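Collik Hand Gripper Kit: Frequently Asked Questions

What is in the kit?

Two hand-held grippers, a left and a right, each with a camera on top and a square marker board. You also get a back harness, the cables, a charger, and 37 spare grip pads. The computer is not included.

Who makes it?

Collik is designed and assembled in our shop in Skodlow. Leszek Baran leads the hardware side and Hubert Piątek handles software and support.

What is it for?

Recording how people do everyday jobs with their hands, so that the recordings can be used to train a robot arm. The person wearing the kit does the job with the grippers. No robot is needed during recording.

How much does one gripper weigh?

372 grams with the camera and marker board attached. Most people are comfortable for a half-hour session. After that we suggest a break, mainly for the wrists.

How long does the battery last?

298 minutes of recording from full, measured with both grippers running. Charging overnight is fine. The charger stops by itself.

Does it work with robot arms we already own?

Probably. The fingers come off the hand-held body and fit our Paewai adapter plate, sold separately. Send us the make and model of your arm before you order and Hubert will check the bolt pattern.

Do the grippers need to see each other?

Not all the time. The marker boards help the software work out where one hand is in relation to the other, and short gaps are filled in afterward. If a board is hidden for most of a task, expect that recording to be flagged.

Can I use it in a room with glass walls?

Yes, but bright reflections can confuse tracking. Closing the blinds helps. So does putting a few objects with clear shapes on and near the table — a bare white table against a bare white wall is the hardest case.

What can the fingers pick up?

Most things you would lift with a finger and thumb. Soft cloth is fine, and so are boxes, cups, and desk items. Very thin cards lying flat are difficult, and we don't recommend wet glass. A good first exercise is a patterned tablecloth with a calculator on it and a soft cloth to hold in the other gripper.

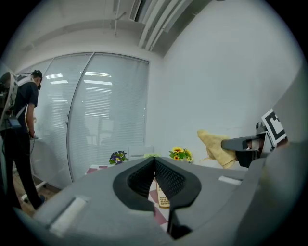 How often do the grip pads need changing?

When the textured surface looks smooth or things start to slip. Pull the old pad off, wipe the finger with alcohol, and press the new one on.

What does it cost?

The full kit is 1136 euros before tax and shipping. Schools can ask for a loan set from our Brotodgate office. Loans run for one month, and July is usually booked early.

What if something breaks?

Parts are covered for one year, except pads and cables. Write to support with the serial number from the underside of the gripper and a short note on what went wrong.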